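**Notes for the Jidmont talk, May 12, 2018**

(Water on the lectern. Speak slower than you think you need to. Skip the bit about pricing if we've started late.)

Right, hello everybody. I've spent the last few weeks with the Josis hand gripper kit and I've been asked to tell you whether it's any good. Short version: mostly yes, with some grumbling. I paid for mine, or my department did, so I'm not on anybody's payroll up here.

**What you get**

Two grippers, one for each hand, with marker cubes on them, plus a charging lead and a printed booklet which is fine once you get past the first few pages. You hold them, you do a job with them, and the software works out where your hands went. Most of you know the idea already so I'll rush this part. (Hold one up. Don't drop it like at rehearsal!)

The box says it'll run on an ordinary laptop. Mine did, but the fan sounded like a hairdryer the whole time, so I moved to the desktop machine and stayed there.

**Setting up**

I'd put aside a morning for this and it took 40 minutes, which cheered me up no end. The one snag was calibration. You have to show the cubes to the camera from all sides, and the progress bar sticks near the end and just sits there looking at you. Keep turning your wrists slowly and it goes through. I rang Josis about it and they said the next update, due in June, should sort it. We'll see.

Lighting matters more than the booklet lets on. A bright window behind you is bad news for the tracking and so is a shiny floor under strong lamps. I ended up pulling one blind halfway down and leaving it there.

**How it feels**

(Slow down here, people always ask.)

They're lighter than the Hinrichs pair I had before, and my wrists thanked me for it. The trigger has a nice long travel so you can close on something gently. I did 200 runs over the first stretch, mostly picking things up, handing them from left to right, putting things away in drawers. Big soft objects are easy. Flat things on a hard desk are a pain, and I never got good at coins.

Tools are where I had the most fun. A screwdriver has a good chunky handle to pinch, and the trick is to stop it swinging once you've got it. Grip it, pause, then move. If you hurry, the shaft tips over and you're starting again (and swearing, in my case).

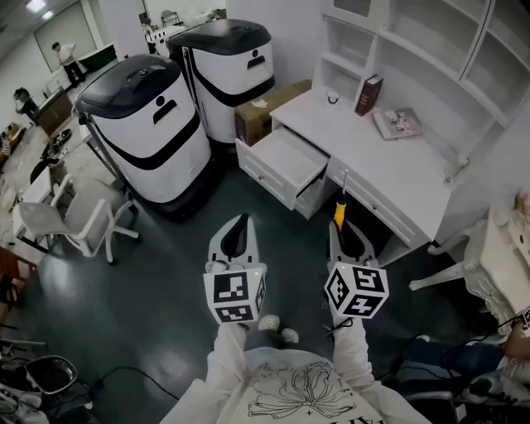

Dehua Du reckons I'm being too kind about the grip, and that after a long session the pads want a good wipe or smooth handles begin to creep. Fair enough, and I've started keeping a cloth on the desk. I'd still say the pads are better than anything else I've tried at this price, but if your work is all polished plastic, ask for a trial first.

**Grumbles**

- The files are enormous. More than 1,000 clips and I was out shopping for another drive.
- No left-handed setting for the start button. Shuzhen Pan has asked them for it twice.
- The carry case has one hinge and it isn't a happy one.
- Exporting to Gusent works, but you have to rename the folders by hand first. Somebody please write a script.

**Would I buy it again?**

Yes, for a small team that wants lots of short recordings and doesn't want a robot arm tied up all day. If you only need a handful of demonstrations a year, borrow a set. And if you've already got the Hinrichs ones and they're behaving, I'd hang on till after the update.

(If there's time: do the drawer demo. Check the top drawer is the one that opens!)

My settings are on slide 26, so get your phones out when it comes up, and I'll leave it on screen during questions. Grippers are on the front table afterwards, please do have a go.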